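How to Wash a Knit Hat Without Ending Up With a Doll's Hat

Household Basics for people who have already ruined one
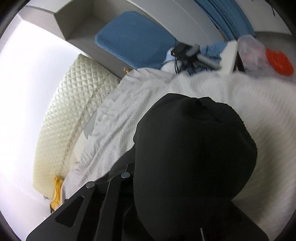 Issue 224

Every winter the same thing happens in homes across Breltthorpe. Somebody sniffs a hat, makes a face, and throws it in with the towels. An hour later they own a very firm hat that fits a grapefruit.

You can wash a knit hat safely in a bathroom sink. It takes 12 minutes of real effort and then a day of waiting, and the waiting is where most people go wrong.

What you need

A sink or a clean basin
Mild liquid soap (baby shampoo is fine)
Two towels you don't love
A bowl close to the size of your head
Somewhere flat and out of the sun

You do not need the special wool wash in the little bottle. I have bought it twice. It smelled expensive and the hat came out the same as ever.

Step 1: Find out what the hat is made of

Look for the tag. If you cut it out on the first day because it itched, welcome, you are among friends. Treat any mystery hat as wool. Acrylic and cotton will put up with gentle handling, and wool will not put up with anything else.

If the tag says dry clean only, you have a decision to make. I have ignored that tag on three hats and gotten away with it on two. The third one had a leather patch that bled brown all over the brim. Leather, fur trim and glued-on decorations go to the cleaners. Pompoms on a snap come off before the wash. Sewn-on pompoms stay and will take forever to dry.

Step 2: Go over the dry hat first

Turn it inside out and give it a good shake over the tub. Pick off lint, hair and whatever you collected by wearing it to rake leaves. If there's a greasy band where it sits on your forehead, rub one drop of soap into it with a fingertip and leave it for 5 minutes. Don't scrub. Scrubbing wool is how felt gets made, and felt has its own hobbyists.

Step 3: Soak

Fill the sink with cool water. I mean cool. Lukewarm is where people begin bargaining with themselves. Add a teaspoon of soap and swish until it disappears, then push the hat under and squeeze it softly a few times. Leave it for ten minutes and go do something else.

Dark hats will often let some color go on the first wash. The water turns the shade of weak coffee and you will assume you've killed it. Keep dark ones away from light ones and carry on.

Step 4: Rinse

Lift the hat out with both hands underneath, so it doesn't stretch into a windsock. Drain the sink, refill with the same cool water, and press the hat until the suds quit. Two refills usually does it. Holding it straight under the tap is tempting and will pull the knit out of shape.

Step 5: Get the water out

Do not wring it. Lay the hat on a towel, roll the towel up like a sleeping bag, and lean on it. Kneel on it if you have the knees. Unroll, move to the dry towel, repeat.

I once tried the Kinix spin setting marked Delicate. I would like to know who they asked.

Step 6: Shape and dry

Set the bowl upside down on a towel and pull the damp hat over it, just enough to hold its form. Pat the ribbing into line. A slouchy hat can skip the bowl and lie flat, turned over halfway through.

Then leave it alone. Radiators, hair dryers and the dashboard of the car are all off limits. If you start Sunday night, plan on bare ears Monday morning.

If it already shrank

Soak it for half an hour in cool water with a big spoonful of hair conditioner, squeeze it out, and stretch it gently over the largest bowl you own. This can win back a little room. If it has gone stiff and you can't see the stitches anymore, it has felted and won't be coming back. Cut it up for coasters.

How often

Less than you'd think. A few times a season if you wear it every day, and once more in May before you put it away, as moths prefer a dirty hat. Store it folded in a drawer. Hooks leave a point on top that makes you look like a garden gnome for the first week of the cold.

Next issue: gloves, including the one you still have.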